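Jumville Extends Outdoor Dining Permits

May 24, 2019

Restaurants in Jumville will be able to keep tables on the sidewalk through the end of August under a permit extension approved by the town council. The seasonal permit costs $404, the same as last year.

Owners must leave 6 feet of clear walkway and bring furniture in at closing. Fines for blocking the sidewalk start at $500.

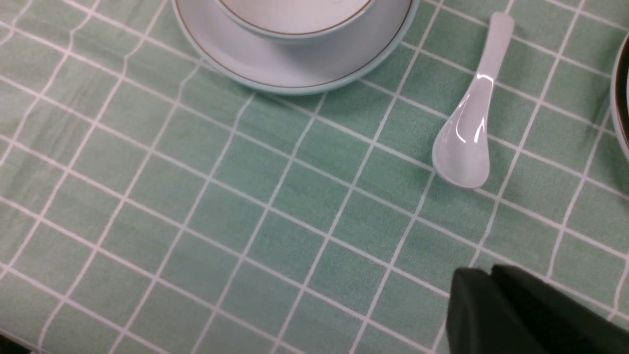
A bowl and saucer on a green checked tablecloth.

Melquiades Villaseñor, who runs a lunch counter on Escobedo Street, said he plans to apply again. "We do more business outside than in once it warms up," he said.

Applications are available at the town clerk's office.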